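Hanging utensils on toy kitchen keep falling off, plus how do I stop the little food from disappearing?

Asked in Play Spaces & Toys
Asked August 23, 2022
1354 views, 3 answers

Hi all! We picked up a play kitchen secondhand for our daughter (the listing called it a Brornel, but there's no label on it anywhere, so who knows) and I've been slowly fixing it up in the evenings. It's the kind with the white tile backsplash, a black cooktop, and a couple of wooden utensils that hang against the tiles. She adores it. I adore it too, if I'm being truthful, and I've spent way more time rearranging it than she has.

Two things are driving me up the wall. First, the spoon and the spatula will not stay up. They hang from a little rail, and the hooks on ours are the open kind, so the second she bumps the counter one of them comes down behind the kitchen and I'm on my stomach with a flashlight. I tried a bit of poster putty on the hooks and she had it off and in her hair before lunch.

Second, the food. She had a big bin of it, and the bin gets dumped, and then we have peas under the couch until November. I've started leaving only a few pieces out on the counter and that seems to go better, but I don't know where to put the rest so I can still get at it. 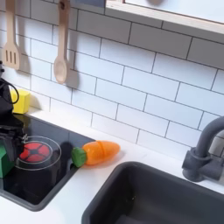
Spoon and spatula up, carrot on the counter by the burner.

So my questions are: what do you all use to keep the utensils hanging, and how much toy food do you leave out at one time? I'd love to avoid drilling into the tile part because it looks so nice and I know I'd crack it. Also, if anybody knows a good way to clean the cooktop, I'm all ears. It's super shiny and shows every single fingerprint. Thanks in advance!

Answer 1 (marked as helpful, 11 votes)

Oh, I've been through the utensil thing! We had open hooks too, and what fixed it for us was swapping them for the closed rings you get for shower curtains, the small metal ones that snap shut. You thread the ring through the hole at the end of the handle and then over the rail, and it can swing all it wants without coming off. If your handles don't have a hole, a loop of cotton cord tied tight around the end works okay. Keep the loop short, just big enough to go over the rail, and check the knot every so often.

One warning: my son then decided he wanted to cook with the spoon while it was still attached, and he pulled so hard the rail popped out on one side. I ended up leaving the spatula on a ring for show and giving him a separate spoon that lives in a cup on the counter. Peace at last.

For the food, I keep two shoebox-size tubs in the closet and swap them when he gets bored. One is vegetables and bread, the other is everything else. Whatever is out has to fit on the counter, and when it stops fitting, something goes back in the closet. I was strict about it for a month and now he sort of does it himself (sort of!). The pieces that come from other sets, the blocks and so on, I let slide. In our house a block is usually cheese anyway.

Cooktop: damp microfiber cloth, then a dry one. Don't use the spray glass cleaner on it if the burner is printed on. I took half a ring off ours that way.

Answer 2 (4 votes)

Seconding the closed rings. You can also get adhesive hooks that are rated for bathroom tile but check what yours is made of first. Ours was only a sticker sheet made to look like tile and the hook took a big patch of it off when I moved it. I covered the bare spot with a paper menu and my kids think it was always a restaurant.

I leave out maybe ten pieces of food. The rest is in a drawstring bag on the back of the door.

Answer 3 (0 votes)

we just took the hooks off and put the spoons in a drawer. is yours the Poltora one? my sister had that and the oven door never closed right

Comment from the asker

Thank you so much, everybody! No idea about Poltora, but our oven door closes fine, so maybe not. I ordered a pack of the snap rings and I'm going to try the two-tub idea this weekend. Good to know about the glass cleaner, I had the bottle in my hand. Does anyone know if the rings come in white?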